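3.2 Materials and procedure

Participants judged lengths and gaps against a ruled background. We used a light tabletop surface marked with a grid of dark lines (Figure 2), following the layout in Makhubela and Peng's earlier study of distance estimates in older adults.
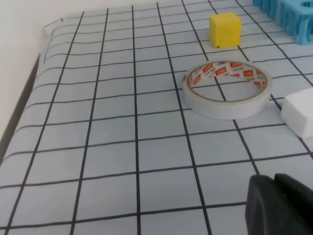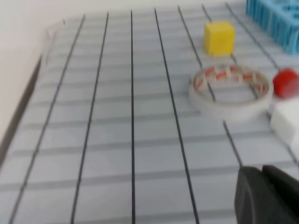 Figure 2. The gridded surface with a roll of white tape (first picture) and with a yellow cube (second picture).

We recruited 242 adults through the Kekana mailing list. Each person completed 20 trials in one sitting. On every trial they looked at an object for 6 seconds, turned away, and gave its distance from the near edge in grid cells. Answers were spoken and typed in by the experimenter – no one was told whether an answer was right. A short practice block came first and was left out of the analysis.

Half of the participants were asked to count cells silently. The other half counted backward from 1,000 during viewing, which was meant to block verbal counting. Assignment was random within age group. Error was scored as the signed difference between the reported and true distance, so that underestimates were negative. Trials with no answer were dropped and were not repeated.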